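Mekdes Gidey had sold her grandmother's well twice already, and she was fairly sure Walter Agudelo was going to ask her to sell it a third time.

He had come up from Brularbridge in December with a folder and a thermos. The folder said the water at Uto cured gout, bad sleep and grief. It said so in three typefaces. People in the city would pay 32 dollars a bottle, Walter said, once they had heard the story.

"What story?" said Mekdes.

"The saint. The blind horse."

"There was a horse," she said. "It could see fine. It bit my uncle."

Walter wrote something down. She doubted it was the part about the uncle. 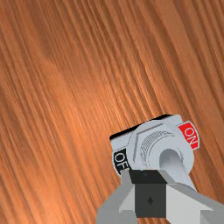
Ayantu Degefa thought the horse had been blind in one eye, at least, and told them both so from the doorway, where she had been listening long enough to let the cold in. Her mother had drunk from the well every morning and lived to 100. Was that nothing?

"Your mother also smoked," said Mekdes. "Bottle that."

Ayantu said she was only telling what she knew, and that a person could be too clever to be well. Then she asked Walter how much he was offering. He said 300 up front. She sat down.

They went over it until the light was gone. Walter had a letter from a laboratory called Nedelcu, and Mekdes read it twice, the second time with her finger under the lines. It said the water contained water. It said there was some calcium. Under that, a man named Fotis Galanis had signed with a great deal of confidence.

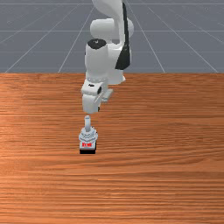
Mekdes had never trusted a signature that took up more room than the facts. She got up and filled a glass at the sink, from the same pipe that fed the goats, and put it in front of Walter. It looked very small on the wooden tabletop, one little thing with all that bare grain running away from it – hardly enough to cure a cold. He looked at it for a while. She noticed that he had brought his own tea.

"Go on," she said. "How's your sleep?"

"My sleep is all right."

"Your grief, then."

Walter turned the glass a little and did not pick it up. Ayantu reached across him and drank it down, and said that it tasted the way it always had, and could she see the paper about the 300 now.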